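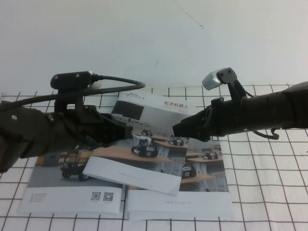
They can do backflips now but they still can't do my mail, a reader wrote to me after my last gallery, and could I please stop posting dishwashers and show some paper for a change.

Fair enough! Paper it is. I've been keeping this page going for six years now, and the question hasn't changed since the day I started: can a machine do the boring stuff yet? I mean the chores. Wiping, folding, sorting, putting the thing back where the thing goes, at home or on a shop floor. I'm not an engineer. I work in the back room of a print and mailing shop called Yaman, so I handle brochures, flyers and folded price lists all day long, and then I go home and do the same with school forms and pizza menus. When somebody wants to talk about arms and paper, I have opinions.

So look at what's on the table. A folding brochure, opened up, with panels lying over other panels and a white flap slanting across the middle. An arm comes in from either side, and the tips nearly meet over it. AGILEX on the panel at the top, and robots in the photos too, if you like that sort of thing (I do, a little). The QR codes are along the bottom, in the spot where every designer I've ever dealt with puts them.

If you handed me that brochure I'd have it flat and folded before you finished your sentence. I wouldn't think about it. My thumb would find the crease, my other hand would hold the far edge down, and I'd feel the panels slide and fix it as I went. That's years of practice and I couldn't write you instructions for it if you paid me.

Now think about doing it with two stiff fingers to a hand. Getting under the edge is the first headache. A sheet lying flat gives you nothing to grab. People lick a thumb, or push the sheet so it bows up in the middle and then pinch the bow, or drag it over the edge of the table and take it from below. At Yaman we have rubber finger tips in a tub by the folding bench, and I go through those like candy. A hard jaw tip has to find some trick of its own, and if it presses too hard the glossy stock scuffs and the customer sends it back.

Then there's the fold itself. Paper has opinions too. A panel that's been creased wants to go back along that crease, but only if you start it straight. Start it a hair crooked and you get what we call a dog leg, where the fold wanders off and the corners don't meet. I've made plenty of those, usually before lunch.

And overlapping panels are sneaky. Which piece is on top? Is that white strip a flap or the back of something else? I look at a heap of folded paper and I know, mostly, and where I don't know I lift a corner and peek. A machine has to work that out from whatever its cameras can see, and white paper on a white table is no kindness. The dark grid lines on this tabletop must be a help, at least I'd think so. They'd certainly help me.

Before you write in: yes, I know folding machines exist! We have a Bremel in the back, a big loud beast older than my car, and it folds leaflets faster than I can carry them away. I love that machine. But it folds flat sheets that arrive square, out of a tray, all the same size and the same weight. Give it a brochure that somebody has already opened, read, folded the wrong way and left on a chair, and it'll chew it up and beep at you. Every shop I know has a machine for the fresh sheets and a person for everything that's already been touched. The person is me, so I pay attention to this.

The returns bin is where I'd love some help. After every trade fair we get boxes of leftover brochures back, and somebody has to pull out the bent ones, close up the open ones and get them all facing the same way. It's warm, dull work and you can't listen to anything good while you do it, because you lose your place. It takes me seven hours after a big fair, and by the end my fingertips feel like they belong to someone else. An arm could take all night over it as far as I'm concerned. I'd come in Wednesday morning with my coffee and be thrilled with half a bin.

I said that to the folks at Warketti, a little shared workshop where I sometimes go to talk shop and eat their cookies, and got a long reply about how slow is fine but wrong is expensive. I get that. If a machine closes up most of the brochures properly and tears a few, then somebody has to check the whole stack to find the torn ones, and checking is nearly as tiring as doing. I do think they're a bit gloomy about it, though. People tear brochures as well. I tore one yesterday.

Next picture. This is the close-in view, and it's my favorite of the pair, mainly for that thick run of page edges down the middle.

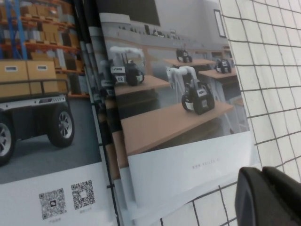

Open pages on the grid, gripper finger in the corner.

Look at those edges! All thin strips, white and gray and dark, fanned out a bit and every one of them asking to be picked up by mistake. If you've ever turned two pages at once and wondered why the story stopped making sense, you know the problem. I do it several times a day. I blow on the edge, or flick it with a nail, or rub the corner between finger and thumb until the second sheet lets go.

How would you do that with a hard finger and no fingernail? I keep asking people. Some say you bend the whole stack so the edges spread like a deck of cards, then push the top one over. Some say a bit of suction. Some say sticky pads, which makes me shudder, as I've spent whole afternoons cleaning sticky off a cover. I lean toward the bending, since it's what my own hands do with a thick catalog.

The other thing I notice is how the lower edge of the right-hand page curls where it meets the table. It's a tiny thing, but I'd go straight for it. A curl is a gift. It means there's air under the page and somewhere to put a fingertip. When I'm training a new starter in the back room I tell them to look for the curl first and leave the flat side alone, and they all look at me as if I'm a bit odd, and then by the end of the week they're doing it. If an arm could learn to look for the curl I'd be really impressed.

Funny that the left page has a wheeled vehicle in a warehouse with boxes riding on its deck. I've always thought that's the easier half of the business (please don't write in, warehouse people). A cardboard box is polite. It has corners, it keeps its shape, and it may even have handle holes. Wheels and a flat floor and a box that holds still – I can believe in all of that. It's what's inside the box that causes the trouble, the floppy, slippery, half-open contents, and somebody at the far end still has to take them out and deal with them.

It's the same at home, if you think about it. Floors are the bit that went first. I've got two robot vacuums, an upstairs one and a downstairs one, and they do fine so long as I pick everything up beforehand. So I've got machines for the floor and I'm the machine for the stuff on the floor! Socks, receipts, the flyer that came through the door. My sister-in-law bought a Vevesent, the clip-it-in laundry folder, and she likes it, but you have to hang each shirt on the clips by hand and smooth it down. By the time I'd done that I'd have folded it on my knee in front of the TV.

So where does that leave my yes-or-no list? I keep one, as regular visitors know, and I've moved a few things around since May.

Carrying boxes from one end of a building to the other: yes, and it has been a yes for a while.

Folding fresh sheets out of a tray: yes, and it was a yes before I was born.

Vacuuming: yes, with me walking ahead of it picking up socks.

Picking one sheet off a stack, any stack, glossy or matte: I've got this down as a maybe. I've seen people make a decent case for it, but I'd want to watch it on our cheap thin stock on a dry winter day, when everything clings to everything.

Turning the pages of a bound booklet without taking two: maybe, leaning no.

Closing up a brochure that a stranger has opened and refolded badly: no, for now. I'd be so happy to be wrong about this one. I will bring the returns bin over myself and carry it up the stairs.

Opening my mail, throwing out the junk and putting the bills where I'll see them: no. And to the reader who asked, I'm with you, that's the one I want most. Half the job is knowing what's junk, and my household can't agree on that even among ourselves. I keep the seed catalogs.

A few of you asked after last time whether I worry about the job. Some days, sure. Mostly I look at the bin after a fair and think there's room for an extra pair of hands back there, whatever they're made of, and I'd still be needed for the phone and the odd sizes and the customer who wants gold foil by four o'clock.

If your workplace has arms trying out paper, cloth, bags or anything else floppy, I'd love to put your pictures on the next page. Close-ups of fingertips and edges are what I like best. Tell me what stock you're using if it's paper, coated or uncoated and how heavy, as I will ask. Next gallery is going to be plastic bags, and I've already had words with one this morning.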